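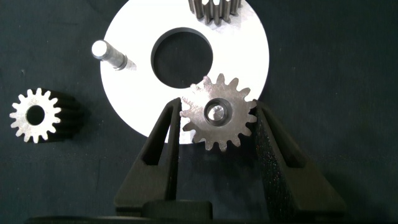 Spur gear and pin sorting, small gearbox rebuild
Workshop & Bench > Gears and Drives

jsandhu
Posted 9:40 pm

Stripping a Vondel reduction box, the small one with the flat carrier disc. Parts are going onto a dark mat as they come out. I need to identify the larger spur gear before ordering. It has 18 teeth. Outside diameter by calliper is 20.0 mm, as near as I can hold it. Is that enough to call module 1, or do I need the bore as well?

quezada_b
Posted 9:58 pm

For a standard full-depth spur gear, module = OD / (teeth + 2). 20 / 20 = 1. So module 1, assuming no profile shift. Bore has nothing to do with module but the supplier will want it anyway. Check the pressure angle against a known gear. Older boxes can be 14.5 degrees and they will not run properly with 20.

C-Y Hsu
Posted 10:15 pm

Disagree with "assuming no profile shift". Small pinions are shifted often enough that OD alone is a poor guide. Measure the centre distance in the housing. For an unshifted pair it should equal module times total teeth, divided by two. If it doesn't, you have your answer.

quezada_b
Posted 10:21 pm

Shifting is mostly done under 17 teeth at 20 degrees. Hers has 18. I would order on the OD.

C-Y Hsu
Posted 10:34 pm

It is also done to suit a fixed centre distance, at any tooth count. Two minutes with the callipers.

jsandhu
Posted 10:52 pm

Will measure centres tomorrow. Second question, the pins. They are stepped: plain head, narrow groove, then a slightly thinner body with a tapered end. I have 4 in total. Do I reuse them or replace with plain dowel? 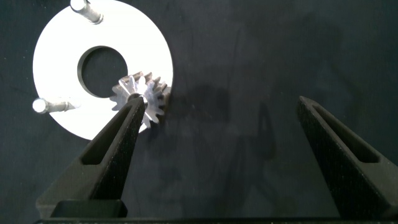
My inclination is to reuse. The bodies mike up within a hundredth of each other and I can't feel any wear with a fingernail.

r_trujillo
Posted 11:06 pm

Don't substitute plain dowel. If the groove takes a retaining clip, a plain pin has nothing holding it axially and it will walk into the housing. Song sell grooved pins but the minimum order is 300, so reuse if the size is good.

Also keep the bevel gear with its mate if you have both. Lapped bevels are a matched pair, and swapping one makes noise even when the tooth count is right.

N Valdovinos
Posted 11:30 pm

Agree on the bevels. Mark the meshing teeth with paint pen before cleaning. I ran a mismatched set in a Clindton feed drive and it was audibly rough at 700 rpm.

On grease, I use Zasis NLGI 0 in boxes this size. The 2 channels and leaves the teeth bare.

quezada_b
Posted 11:41 pm

NLGI 0 will weep past a plain bush. I'd stay with 00 and fit a proper seal, or go to 1 and accept some drag.

N Valdovinos
Posted 11:47 pm

00 is thinner than 0. It will weep more.

quezada_b
Posted 11:50 pm

Hence the seal.

jsandhu
Posted 6:25 am

Centre distance is 27.0 mm. Mating gear has 36 teeth, so 54 total, halved, gives 27 at module 1. Unshifted. Ordering the 18 tooth today and the pins are going back in. Grease undecided.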